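04/11/2024

Laundry again. Hiba wants a yes or no on whether unpacking a wash bag belongs in the Vinier task list. My answer is still no, but I said I'd write down why.

Tally so far is 56 tries by hand-held gripper, me and Nizar taking turns. Remember that in every one of these a person is doing the hard part: deciding where to grab, coming in at a decent angle, noticing when the zipper is in the way. All the tool does is close. People keep quoting our numbers as if the arm had earned them.

Mesh is worse than I expected. A fold of it pinches up fine between the pads, but the holes stretch and you can't tell by looking whether you've got one layer or 2. If there's clothing behind the mesh you may have that as well. Yannick says more data will sort it out. He said that at 300 tries on the towels too.
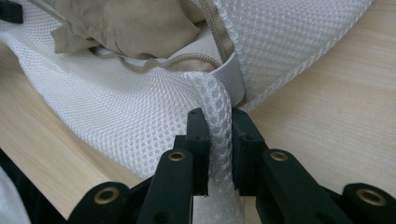 Pinch on a fold of the mesh bag, zipper and elastic band behind it.

Zipper: haven't got a method I trust. I do it at home with one hand holding the bag and the other on the pull. With one gripper the bag just follows you across the table — Nizar taped a corner down, and I'm not counting those tries.

Najwa asked what a person costs for the same chore. Fair question, no answer from me. She wants it before the Junent call.

To do: ask Sandrine if we can borrow softer pads. Log layer count separately from grasp success. Stop writing "done" in the sheet when we mean "picked up".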